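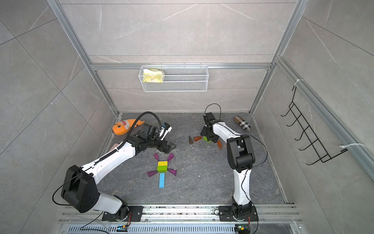
Does the Sakcombe easement close the creek trail to hikers?

The trail stays open on foot all year. Dogs have to be leashed, and the upper gate is locked to vehicles.

grundent969
What about elk season? In October there were trucks parked past the gate.

Garitia
Those belong to the ranch. The owner kept grazing and vehicle access on the 500 acres, it's in the recorded document.

slough_walker
Then I don't see what we paid for. Cows in the creek are worse for the cutthroat than a few cabins would have been.

Garitia
Disagree. Cabins mean fences, dogs and trash, and the bears stop using the draw. Cows come off in the fall.

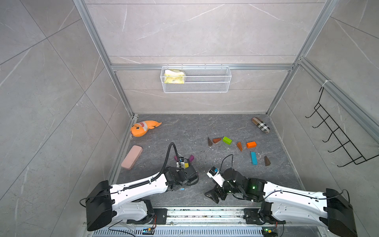
Filed under: Land & Access > Easements

slough_walker
They come off late. I walked it twice and the banks were trampled both times.

grundent969
Is there a grazing plan anyone can read?

Garitia
Ask at the county office for file 3412. The plan is the last 2 pages. It calls for fence along the lower creek but gives no deadline.

slough_walker
No deadline means no fence. I'll read it anyway.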